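Last updated: October

Tririne House Shared Kitchen
Minutes of the autumn meeting, held in the kitchen, 4:00 p.m.

Present: Oldřich Skála (chair), Soudabeh Karimi, Kamran Kazemi, Negin Farahani, Kourosh Mahmoudi (minutes)
Apologies: the second floor, collectively

1. Minutes of the last meeting
Approved after Kamran asked for "heated discussion of the sponge" to be changed to "discussion of the sponge." The chair allowed it.

2. Matters arising
The sponge has been replaced. The new sponge is already the subject of correspondence, which the chair has read and will not be answering.

3. The cabinet over the range hood
Soudabeh reopened the question of what belongs in the cabinet above the hood. Under the spring agreement it holds paper goods and nothing else. Kamran pointed out that the spring agreement was written on a napkin, and asked if the napkin was therefore also kept in the cabinet. It is not. Its whereabouts are unknown.

Oldřich said the rule was simple enough: cups up top, towels underneath, no food, no medicine, no single gloves. Negin asked that "no candles" be added, given last winter. Added.

There was a long exchange on whether steam from the stove reaches the shelves. Kamran believes it does and that the cups go soft. Soudabeh has drunk from them for two years and reports no softness. The minute-taker was asked to record both views and has now done so.

Views of the hood and the cabinets by it are attached to this item.

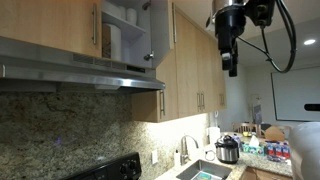
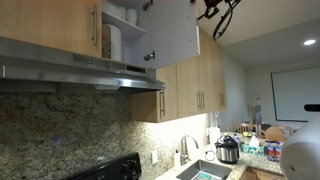
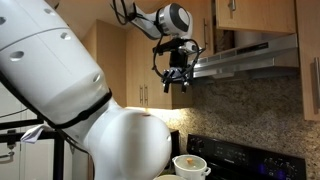 Negin wondered whether the cups might be better off near the sink, where people want them, and said she was tired of leaning over a hot stove every time she had a guest. She would give up the shelf entirely and keep only the towels there. Kamran seconded this before she had finished. Soudabeh said the cabinet by the sink was full of mugs, all of them in use, and was asked to name one person who used the mug shaped like a boot. She declined.

Agreed: cups stay where they are until the mugs have been thinned out. Each household may keep four. The boot is exempt for now.

4. Paper supplies
The Yensuk order came to 300 cups, which Oldřich considers plenty and Kamran considers a weekend. The next order will be the same size. Kamran may buy his own cups and write his name on them, provided he does so legibly and does not write it on everyone else's.

Soudabeh asked that whoever finishes a roll of towels put out a new one. This has been agreed at every meeting on record. Agreed again.

5. Range hood
Jetmont quoted 748 dollars to service the fan and replace the filters. Negin had a second quote from Clasato for filters alone, at 51 dollars, and offered to fit them herself. Oldřich asked whether she had done this before. She had watched it done. Accepted, with the stove off.

Kourosh noted that the hood is to be wiped down with the soft cloth and along the grain. The green scouring pad is for pans. Two people looked at the floor.

6. Granite
Nothing to report, except that crumbs are very hard to see on it and this should not be taken as encouragement.

7. Any other business
Kamran asked if cabinet doors could be closed after use. He has met one with his forehead. Sympathy was expressed, and Soudabeh asked which door, in case it needed looking at. He would prefer that people shut all of them.

Oldřich asked for someone else to chair next time. There was a silence, and he will chair next time.

Actions
Negin: order and fit filters.
Soudabeh: mug notice, polite version.
Kamran: find the napkin.
Kourosh: type up the spring agreement if the napkin is found.

Meeting closed at 5:15 p.m. Cake was eaten off paper towels, the plates being in the dishwasher.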